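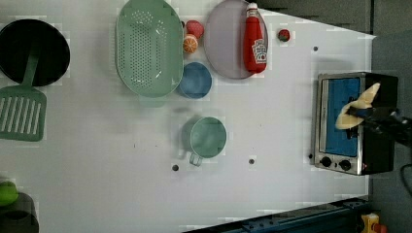 4. Setting out the play kitchen

Before you start, wipe the table top with a damp cloth and let it dry. The Brirkstead table takes a load of 2 kg per hook, but nothing in this section needs the hooks.

4.1 Place the toaster oven first. It is the bulkiest piece, and the blue door window should face the child.

4.2 Put the green colander at the other end of the table. Leave the middle clear for cups and stirring.

4.3 Stand the blue bowl beside the colander. Keep the strawberry and the orange piece next to it so they can be rinsed and moved across.

Note: The small holes in the table top are not for play food. Do not push cutlery or pegs into them.

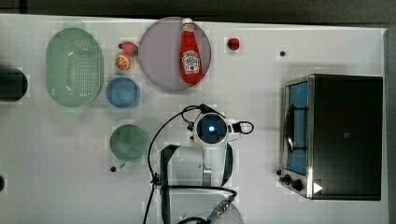 4.4 Lay the plate between the bowl and the oven. Sauce bottles may be stored on the plate, lying down, with the cap screwed on tight.

4.5 Add the frying pan and spatula last, with the handles kept in from the edge.

CAUTION: Small play food can be a choking hazard. Put the smallest pieces away when children under three are present.

4.6 To pack up, put the food in the colander and the colander in the 440 mm Dernik tub. Wash coloured plastic by hand in lukewarm water. Do not put the oven in water.

For spare parts, see section 7.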